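Pre-Run Scene Inspection Checklist, With Comments
Simulated garden, outdoor mobile manipulation study
Asetti test bench, Mudthorpe scene set, February revision

Scope

This sheet covers the simulated garden used for the outdoor part of the study. It is filled in before a batch is released to the Desmet scheduler and again if any asset in the scene has been changed. A batch is 100 episodes. Each episode is capped at 4000 control steps. Results from a batch without a completed sheet are not to be merged into the main table.

Mark each line OK, HOLD or N/A. A HOLD on any line in sections 1 to 3 stops the batch. A HOLD in section 4 does not stop it, but must be noted in the results file.

Method under test

The method is a reach-and-approach policy trained indoors and evaluated outdoors with no further training. The result of interest is the change in approach error between the indoor and outdoor scenes. Scene faults that shift the camera view or the collision surface show up in the same number, and the checks below are meant to keep the two apart.

Section 1. Ground and boundary

1.1 Ground plane continuous from start pose to fence line. OK
Comment: Drive the base along the fence at low speed. Any step in base height is a HOLD.

1.2 Open approach area clear of objects. OK
Comment: Lawn between the fence and the start pose checked from the wrist view with the gripper open and empty. Tufts in the grass texture have no collision shape and are not to be logged as obstacles.

1.3 Fence collision shape matches rendered slats. OK
Comment: The leaning posts are part of the fence mesh. The collision shape is a flat panel, so contact is reported at the panel face and not at the post.

1.4 Wide-angle distortion setting as per the configuration file. OK
Comment: The fence should bow across the view. A straight fence means the lens model has been dropped, which happened in an earlier batch and cost a full rerun.
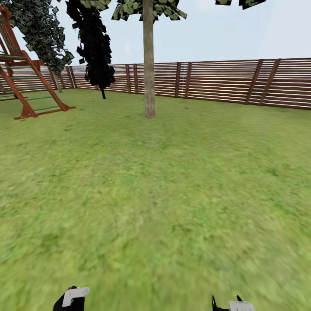
1.5 Grass texture blur at close range. OK
Comment: Blur near the gripper is expected at the current texture size. Do not raise the texture size to remove it. The indoor baseline was recorded with the same limit, and the two need to stay comparable.

1.6 Trees and play structure fixed in place. OK
Comment: Confirm that all trunks are set to static. The ladder on the play structure uses one collision shape per rung. Leave this as is, even though it slows the physics step.

Section 2. Gripper and wrist view

2.1 Both fingers in view at full opening. OK
Comment: The white pads must be visible at the lower edge. If only one pad shows, check the wrist joint offset before anything else.

2.2 Fingers return to full opening after reset. OK
Comment: Run 20 resets and compare the joint readings. All 20 must fall inside the tolerance in the configuration file.

2.3 Pad brightness not clipped. HOLD, then OK
Comment: On the first pass the pads were at full white and the exposure was lowered one setting. Second pass accepted. The same setting was then applied to all outdoor scenes — the indoor scenes were not changed.

2.4 No contact reported while the gripper is in free space. OK
Comment: Log for one full episode with no target loaded.

Section 3. Patio and targets

3.1 Concrete surface level with lawn at the curved edge. OK
Comment: Small lip allowed, limit given in the configuration file. Cross the edge in both directions.

3.2 Sofa footing. OK
Comment: The thin wire legs are the weak point. A coarse collision shape closes the gap under the seat and the planner then treats the whole sofa as a solid block. Use the fine shape supplied with the Homitz furniture pack.

3.3 Barbecue fixed and wheels locked. OK
Comment: Push test at base height. If the grill moves, reload the asset and repeat 3.1.

3.4 Lamp posts present in both render and collision layers. OK
Comment: These are narrow and easy to miss in the depth map. One lamp post missing from the collision layer was the cause of the false low error in the first outdoor run. That run has been withdrawn.

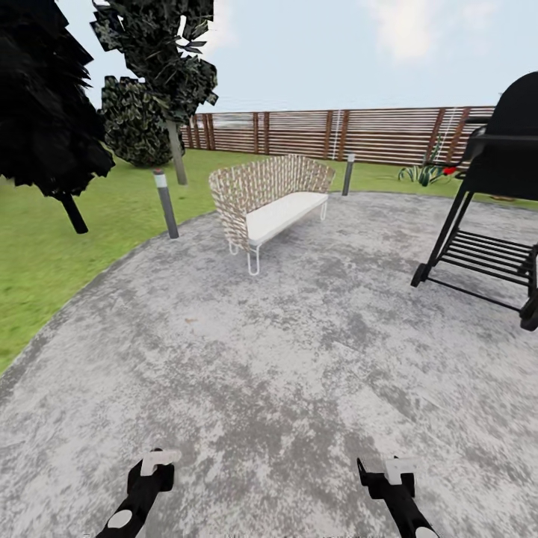 Patio area, wrist view, gripper open. Items 3.1 to 3.4.

3.5 Low plants by the fence set to visual only. OK
Comment: The spiky plant and the flower next to it have no collision shape by design. Episodes that pass through them are valid.

Section 4. Recording

4.1 Seed list loaded and matches the indoor list. OK

4.2 Step cap set to 4000. OK
Comment: Episodes that reach the cap count as failures. They are not to be removed.

4.3 Disk space sufficient for wrist and base views. OK

4.4 Sky setting recorded. HOLD
Comment: The sky setting was not written to the log, and the log format has no field for it. Enter it by hand in the results file until the field is added.

Repeat check

Sections 1 to 3 are repeated on 4 episodes drawn from each finished batch. Compare final base pose and contact log against the first pass. Where they differ, keep both logs and mark the batch as open.

Status: released, with 4.4 outstanding.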